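Ticket: second PC teardown cell, what to buy before August
Status: open, waiting on purchasing
Queue: Equipment planning
Site: Wokalora refurb shop
3 comments · 2 shares

Opening this one as a planning ticket and a troubleshooting log together, because the trouble we've had on cell one is going to decide what we order for cell two. I'm really excited about this! Cell one does CPU swaps on office towers, and after months of fiddling it runs well enough that we want another.

What kept going wrong

The arm would stop partway through a swap with a force limit fault. It came and went, mostly after lunch, and restarting the controller cleared it for a while. Things I tried, in order:

- Re-taught the approach over the socket. No change.
- Lowered the travel speed. Fewer faults, but the cycle got so slow that the shop lead came over to ask if it was stuck.
- Swapped the wrist cable for the spare from Griletti. Better for one shift, then back to the same thing.
- Logged the case position before every run. Bingo. The tower creeps on the slats a little each time the arm presses down, and by the end of a batch the gripper is rubbing the socket frame.

So the arm is fine, and the controller is fine. We need a proper way to hold the case, and I'd rather put money there than into the bigger arm we had penciled in.
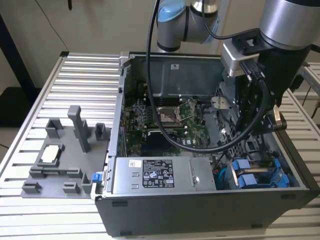 Cell one: tower on its side, CPU socket open, parts tray to the left of the case.

The tray has earned its keep. It's 3D-printed in house, and when we change to a different part we just print another one (I have a folder full of them now, some better than others). Please don't let anyone spend the tooling budget on machined trays yet. The printed ones are holding up, and we'd only have to redo them when the next batch of towers comes in.

Cable routing is the other thing to settle before we order. With a loop that long reaching down into the case, I want dress clips along the arm and a shorter run to the gripper. Amari sells a clip kit that fits our wrist size, and I've asked them for a lead time.

Draft budget for cell two

Case clamps, set of 8: $430
Cable dress kit: $150
Spare gripper pads and fasteners: $271
Arm and controller: same model as cell one, quote still to come from Gebretsadik
Table: same slatted aluminum, so the fixtures move across

The clamps are the one line I'd fight for. If the arm quote slips, buy them anyway and put them on cell one, and we'll get the benefit right away.

Update, 2:40 pm
Tried two borrowed bar clamps on the case with scrap rubber under the jaws. Ran a full batch at the old speed with no force fault! The clamps are ugly and one of them blocks the reach to the power supply, so the low-profile kind is worth the extra cost. Keeping the ticket open.

Update, next morning
Second batch clean too. Amari answered on the clip kit: in stock, ships the same week. Still nothing from Gebretsadik on the arm, so I've sent a reminder and asked them to list the controller separately this time.

To do: measure the tallest case we take in and check it against the clamp opening before the order goes out.

3 comments
Share · 2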